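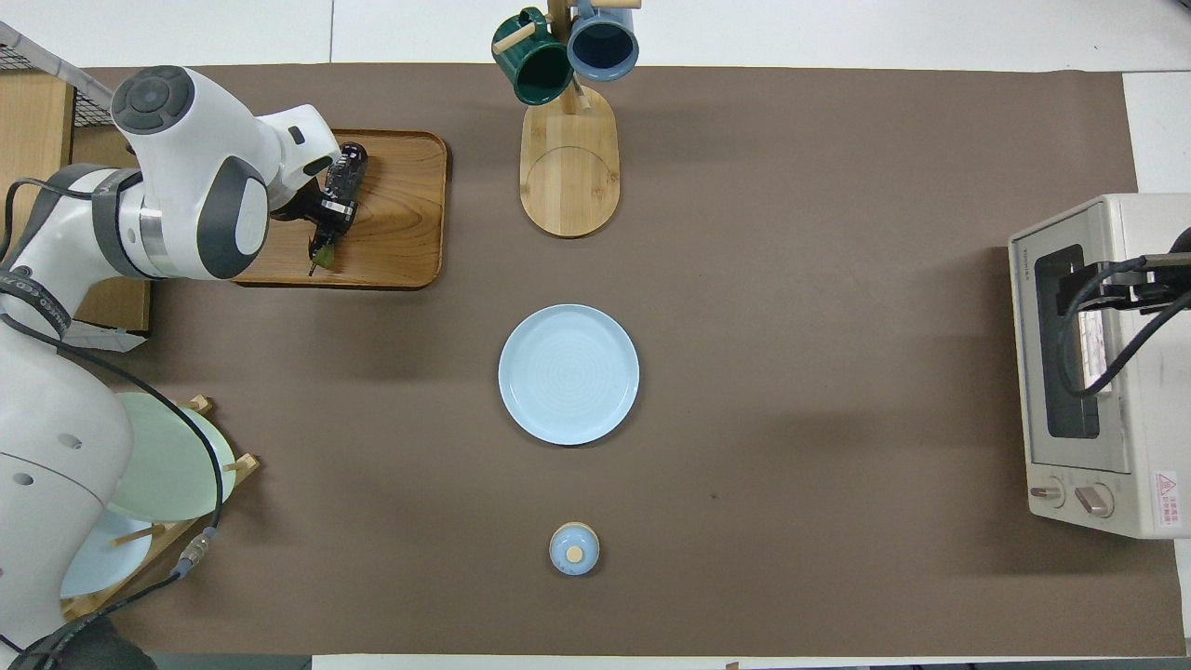
A **mug tree** is a small household stand with a central post and a number of pegs, from which cups and mugs are hung by their handles. It is one of the simplest pieces of kitchen furniture ever made, and one of the most pleasing: a post, a base, a few pegs, and suddenly a whole shelf is free again!

## Form

Most mug trees have between four and eight pegs, set into the post at an upward slant so that a handle slides towards the middle and stays there. Pegs are usually staggered in height, which lets wide mugs hang without knocking into one another. The base has to be broad or heavy, as a tree loaded on one side only will tip. Round bases are the most common, with oval ones a popular choice for narrow worktops.

Wood is the traditional material, beech and bamboo above all, though wire and cast iron versions have been sold for generations. Iron trees are wonderfully steady but can chip a glaze if the mug is dropped on carelessly.

## The Clormont pattern

The town of Clormont has a special place in the story. Its wood turners made chair legs and bobbins for local mills, and when the mills closed several workshops moved over to kitchen goods. The Clormont tree has a slightly swollen post, like a skittle, and pegs with a tiny raised lip at the end. Turners cut the lip by eye, so no two are quite alike, and a good one is a joy to handle.

At its busiest the Akosetti workshop turned out 3,000 trees a year, nearly all of them in plain oiled beech. Réka Kiss, who trained there, later wrote a short handbook on peg angles that is still passed around among hobby turners. She preferred 35 degrees above level; her fellow turner Botond Barta thought this far too steep, and the two argued about it in print for years.

## Collecting

Old trees are cheap and turn up often at house sales, usually with a peg missing. The town museum holds 1,000 examples, including a splendid double-decker made for a railway canteen. Part of the collection goes on show each November, alongside a peg-turning contest open to all ages.

## See also

- Plate rack
- Hat stand
- Wood turning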